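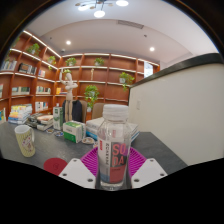

Club soda on wool, yes or no?

florside_deb
Spilled coffee on a wool rug in our dining room. The house is from 1901 and I think the rug is nearly as old. My mother always used club soda. My sister says plain water does the same thing. Which is it?

tk_mabula
Plain water. The bubbles don't do anything you can't do by blotting. I've cleaned 6 rugs this way, all wool.

Pritero
Disagree. I got red wine out with club soda in June after water left a pink ring. Pour a little, wait 4 minutes, blot with a white towel.

tk_mabula
You had already wet it once, so the second round of anything would have helped. Did you try water again first?

Pritero
No. The stain came out and I stopped.

naomi koech
Test the dyes before either one. Damp white cloth on a back corner, press, check for color. Old reds run. I ruined a runner from a shop in Hernutholm by skipping that.

florside_deb
Tested the corner, a bit of blue came off. Now what?

naomi koech
Then don't pour anything on it. Barely damp cloth, blot, dry towel, fan on it. If it still shows tomorrow, take it to someone who washes rugs by hand.

gullwing8
White vinegar, one spoon to a cup of water. Helps hold the dye.

tk_mabula
Sometimes. I wouldn't bet an old rug on it.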